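Switching phone carriers, part two 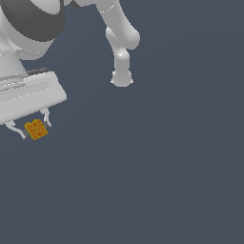
White robot arm on dark gray, computer render.

Okay, so last month I told you I was finally leaving Pralport after nine years, and a bunch of you wrote back to ask how it went. Short version: I'm out, I kept my number, and I'm paying less. The long version has more hold music in it.

The number transfer was the part I'd been dreading. You need your account number and a transfer PIN, and the account number is NOT your phone number (I tried that first, of course). Pralport prints it on the second page of the bill in tiny gray type. The PIN you have to ask for in the chat window, and it dies after a day, so don't request it on your way out the door like I did. I had to go back and beg for another one.

I went with Triltlow, which a few of you recommended. The plan is $27 a month and I was paying $60, and before you ask, yes, that's with the taxes in. I lost the free movie channel thing, which I think I'd opened twice. Coverage at home is the same as before. Coverage at my sister's place out past Grikesham is worse, down to one bar in the kitchen and nothing at all in the basement, but she has Wi-Fi and I turned on Wi-Fi calling, so calls are fine as long as I'm inside. Out on the driveway, forget it!

A few things I wish I'd done first:

Check that your phone is unlocked. Mine was, luckily, but my old tablet wasn't, and that took another call and 17 minutes of a flute playing the same eight notes.

Move your voicemails. I had one from my grandmother that I really wanted to keep, and they do not come along with the number. I played it on speaker and recorded it on my laptop at the kitchen table. It sounds a little tinny but it's her.

Make a list of every account that texts you a code. For most of the first evening my calls went through but my texts didn't, and naturally that was the evening I needed to get into my bank. I sat there hitting "send again" like it owed me money. By 10 p.m. they all showed up at once, buzz buzz buzz.

And leave autopay alone until the final bill lands. I switched mine off early, feeling very clever, and got a late notice for $9.53 in August. I paid it just to be done with them.

Would I do it again? Yeah, I would, though I'd pick a weekend with nothing on it. Several readers also asked about family plans and I can't help much there, it's only me and the tablet. If you've moved four or five lines at once, hit reply and tell me how bad it was, and whether you did them all together or one at a time. I'll put the best answers in the next issue, along with the slow cooker beans I keep promising.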